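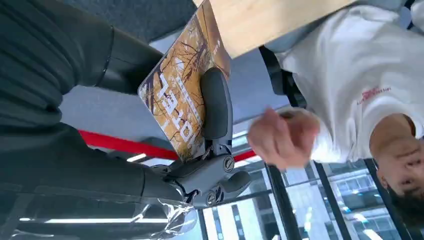 Dark gray arm segment with clear plastic wrap at the gripper.

The Sturkasholm Round is an offshore sailing race for amateur crews, held each October from the harbor of Skirnard. The course is 323 nautical miles long and goes around the Sturkasholm lighthouse, which must be left to port. Boats sail with a crew of four to eight persons.

The race was founded by Leopold Bühler, a sailmaker from Skirnard, after a dispute over handicap rules in the older Feswood Cup. In its early years it had no time limit, and some boats came home after the prizes were already given.

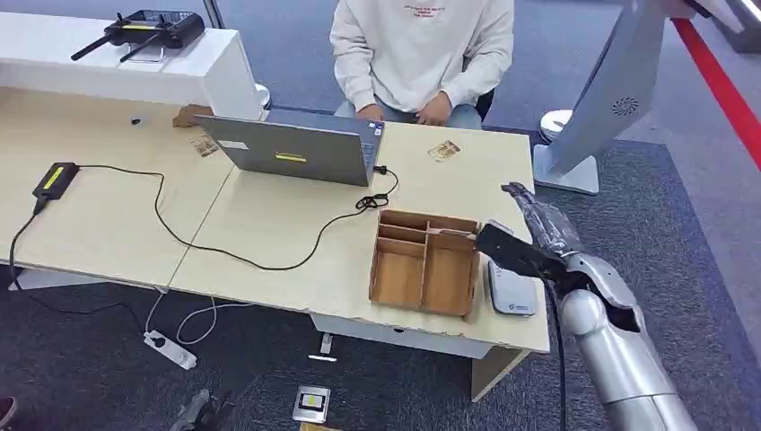 Entries are limited to 100 boats. The race office checks the safety papers of every boat before the start — life raft, flares and radio license — and a skipper without complete papers can not start. The course record on corrected time is held by Seraina Baumgartner with the sloop Haslinger.

The 2024 edition started on October 10, 2024, in light wind. Luzius Gruber was race officer for the first time.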